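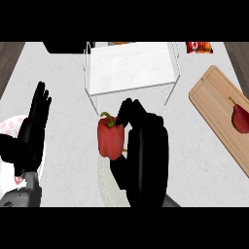

Ville Nurmi still thinks the set should open with the slow one, and wanted that on record before anyone at the Dralleo Fund read another word about how well the rehearsals were going. It is now on record. The band opens with the fast one.

Projects > Music > Clata on Tour > Progress reports

April | Second progress report to the Dralleo Fund | Prepared by the Clata tour office

Where we are

When we applied, we described Clata as "a meeting of two traditions." The two traditions are a five-piece bar band that likes to be finished by the second chorus and a string quartet that likes to tune. They have now met many times. They have a set, most of an encore and a shared dislike of the rehearsal room's heating, and I would call the project on schedule if the schedule hadn't been changed in February to match what was happening.

The set runs 11 songs. The application promised a dozen. The missing one was the long ballad with the spoken middle section, which both halves of the group admired and neither half wanted to play. We kept its introduction and attached it to something else, where it sounds much better than it ever did at home.

Rehearsals

Winter rehearsals took place in the upstairs room at Rissanen Hall. Most of the early sessions went to volume. The drummer has moved to brushes for the first part of the show and wishes it known that he did so freely. The cellist has moved her chair farther from the drummer, also freely.

The arrangements came in late. Two of them came in very late, in a key that suited the singer in 2000, when she wrote the songs, and does not suit her now. Both have been taken down a step. The quartet rewrote their parts over a weekend and were decent about it, in a quiet way that we all noticed.

What surprised me was how little the strings needed to do. Our first drafts had them sawing away under every verse, apparently on the theory that if you have paid for a viola you should hear it. By March most of that had gone. In the third song they sit out until the last verse and then come in very softly, and people who have heard it in rehearsal tend to stop fiddling with their coats.

The Valtstead preview

We played a preview in Valtstead in March to an invited audience of 40. They were generous, and several of them weren't even related to the band. The first half went well. The second half began with a bass amplifier that picked up a local taxi company, and a man near the front laughed long enough that the singer waited for him.

Comments from the cards we handed out:

"More of the violins, less of the talking between songs."
"Loved the talking."
"Couldn't tell who was in charge, which I liked."
"The fast one is too fast to go first." (Unsigned. We recognize the handwriting.)

We have cut the talking by half, which should disappoint everyone equally. The running order for the second half has been changed so that the loudest song no longer follows the quietest one. It seemed daring on paper. In the room it felt like being woken up by a neighbor.

Money

Spending is within the budget you approved, with one exception. The van cost more than we planned, and we have covered the gap by moving $2,000 out of the recording line, as your program officer agreed by phone. The live recording will therefore be made with fewer microphones and, I'm told, more character. The full accounts are in the attached sheet. Players' fees have been paid to the end of March, and the arranger has been paid for everything that has arrived.

We have not spent anything on the poster. The first design made the group look like a law firm and the second made it look like a cruise. A third is due soon from the guitarist's sister-in-law, who has heard the music and so starts with an advantage.

What has not gone well

School workshops. We said we would run a series of them alongside the rehearsals, and we have run one. The students were excellent and had sharper questions about the chord changes than we did. The trouble was ours: getting nine musicians free on a school morning is close to impossible, and bar bands in particular don't recognize the hour. We would like to run the rest with a smaller group, one player from each side plus the singer, and ask for your approval to do so. The content would stay the same.

The second shortfall is the name. Clata was a placeholder. It went on the application form, then on the van booking, and it now seems to be what we are called.

Next

The tour begins in May with a return to Valtstead, in the larger room this time and with a different amplifier. We plan to record at Rissanen Hall after the last date, when everyone knows the songs and before everyone has gone home. Our next report will cover ticket sales and the workshops. It will probably also cover the opening number, on which correspondence continues.

Contact the tour office | © Clata | Back to top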